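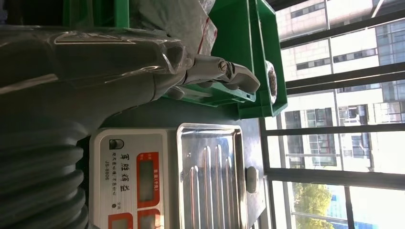
Vorkadley tightens tolerance checks on retail scales

Retail scales used in Vorkadley will have to pass a second test load starting in December, under a revised inspection schedule published by the city's weights and measures office in May 2019.

Until now, inspectors have tested counter scales at a single load of 2000 grams. The new schedule adds a test at 500 grams, a range that covers most sales of deli meat, loose tea, spices and cut cheese. A scale must read within tolerance at both loads to keep its seal.

The change follows a review of inspection records covering 2840 devices. Of these, 429 passed at the higher load but read outside tolerance at the lower one. Errors ran in both directions, and the review found no pattern pointing to deliberate adjustment.

"A scale can be accurate near the middle of its range and drift at the low end," said Luana Evangelista, who led the review. "Uneven feet and a worn load cell are the usual causes. A single test point will miss both."

Inspectors will also place the test weight at each corner of the pan. Readings that differ from the center reading by more than one division will be recorded as a fault. Owners will have 14 days to repair or replace the device, and it may not be used for sales during that period.

Scales marked "not legal for trade" remain barred from sales counters. They may be used for kitchen prep, parcel sorting and stock counts.

Service company Oltell, which calibrates scales for grocers in the Miranda district, said most units that fail can be corrected on site. Technician Cletus Kowalczyk advised shops to level the scale after every move, let it warm up before the first sale and keep it away from fans and refrigeration vents.

Inspection fees will not change this year. Shops with a seal issued before December can keep using it until its printed expiration date.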